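Home News Reports Members Archive Search

Surkura open day: smart crossings, quieter streets and a lot of carpet

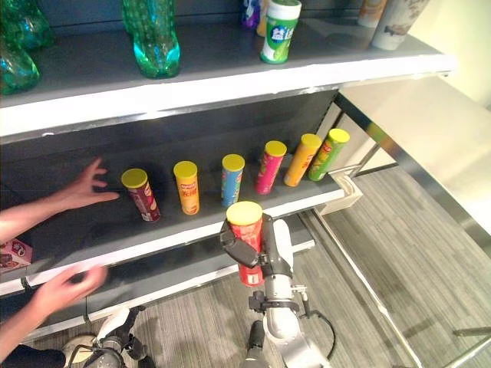 Snacks and drinks on the shelves.

Surkura has been promising Bonham a safer Fanness Road for long enough that I had stopped opening the emails. When the company invited local walking and cycling groups to its July open day, I went mainly to see whether there was anything behind the brochure. There was something. I am not sure it was what we need.

The company builds sensors for street crossings. A unit on a pole watches the curb, decides whether a person is about to cross, and holds the signal for them if they are slow. The product is called Cruzado, and by the company's count there have been 1,825 crossings logged by the trial unit at the Bonham end of Fanness Road. We were shown this figure on a slide, then on a wall panel, then on the bag they gave us to carry the leaflets in.

I asked what those 1,825 crossings told us. The answer was that the unit had "performed well." I asked how many of them involved a person who would otherwise have been stranded in the middle. They did not have that number. I asked whether drivers had slowed down. The trial did not measure driver speed, which seems a strange thing to leave out on a road where speed is the whole complaint.

The tour took us through the test hall, where a stretch of road has been painted on the floor with a working signal at each side. You walk across, and the light waits. If you dawdle, it waits longer, up to 15 seconds extra. It worked every time I tried it. It was also indoors, under even light, with no parked vans, no rain and no one turning right on red. A woman in our group crossed with a stroller and the signal held. She crossed again with the stroller folded under her arm and it held again. Good. Then three of us stood chatting at the curb with no plan to cross, and it held for us too. Any driver who meets that twice a day will soon learn to resent it, and I know who gets the resentment.

The second half was a talk on "perceived safety." I was ready to dislike this and it turned out to be the best part of the day. The speaker showed results from a mail survey sent to 3,000 households on both sides of Fanness Road. Older people said they avoided the road after dark. Parents said they drove children to a school they could see from the front door. Only one map was shown, and it was on screen too briefly to copy down, but the worst spots were the same ones our members have been marking for years — the bus stop by the underpass, the slip lane, and the long gap with no crossing at all.

That gap is where my trouble with Cruzado begins. A smarter signal helps at a crossing that already exists. Along that stretch there is none, and people run for it. I put this to the panel and was told the system is "scalable." I take that to mean the city may buy more of them.

On cost, nothing. The price depends on the site, we were told, and on the service contract, and on whether the existing pole can be used. I asked for a range and was offered a follow-up call. I have not had it yet. A raised crossing and a tighter corner radius could be priced by any county engineer in an afternoon, and neither needs a software update.

To be fair to Surkura, the staff were patient, the building was easy to get into with a cane or a wheelchair, and there was proper bike parking by the door. It had 11 racks, nearly all taken by the time I left, so somebody in that company rides to work. I would like to hear more from them and less from the sales side.

The company says a full report on the trial will be released to local groups. We have asked for three things to be in it: driver speeds before and after, the number of false holds, and the price. Until we see those, my advice to members is to keep asking the city for the plain, boring crossing at the underpass bus stop. Comments on the draft street plan can still be handed in at the front desk at city hall until 4 p.m. on the closing day, and paper forms count the same as online ones.

Back to top | Contact us | © Bonham Walk and Ride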